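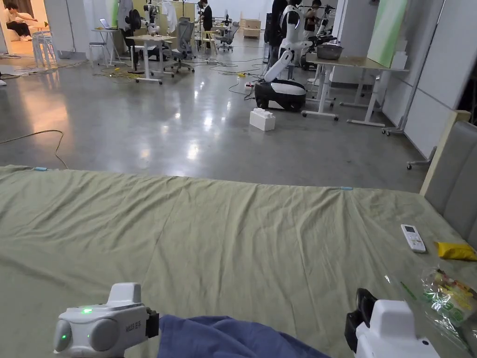 19 Apr 2019

Spent most of today on reel 2 of *Wendarmont*, and I think the sound drift is finally beaten! The dialogue starts out fine, then slides later and later until the mother is talking with her mouth shut (very spooky in a comedy). I'd been nudging it clip by clip all week like an idiot. This morning I finally opened the settings and found the Clikwood recorder files had come in at the wrong frame rate. Reimported the lot, lined up the slates again, and the kitchen argument plays right through to the door slam.

Still off: shot 68. It has no slate at all, and she mumbles. I've matched it by eye to the cup hitting the saucer, but I don't trust it. Would love a second pair of eyes on that one.

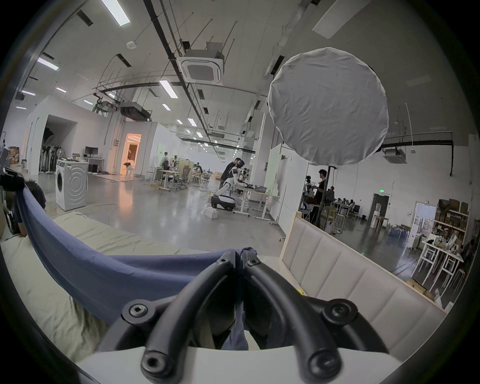 ## Running time

We're at 109 minutes with the temp credits, and Miltomar want it shorter for the festival cut. I keep looking at the bus station sequence. It's lovely, I know, I fought for it in October, but the story stands still while everybody waits for that bus. I tried it with just the arrival and the look back, and it lost about 24 seconds without hurting anything. The long version is saved in the old cuts folder, so please don't panic when you open the timeline.

The Ulloa trailer music doesn't fit the new ending either. The big swell lands on a shot of a parking lot now (I laughed out loud, then stopped laughing).
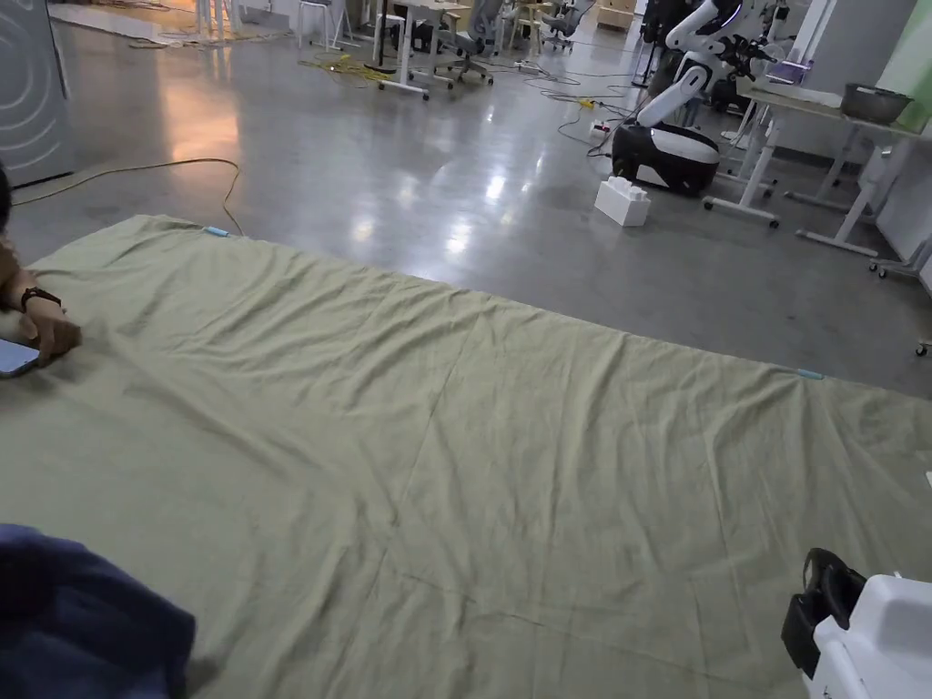 I tried starting the track later and it was worse, so I'm leaving it silent there until we get the separate stems. With those we could keep the piano and lose the drums, which were always too much for me anyway.

Monday: shot 68 again, then the subtitles for reel 3. Export of reel 2 is running overnight, so leave the big machine on!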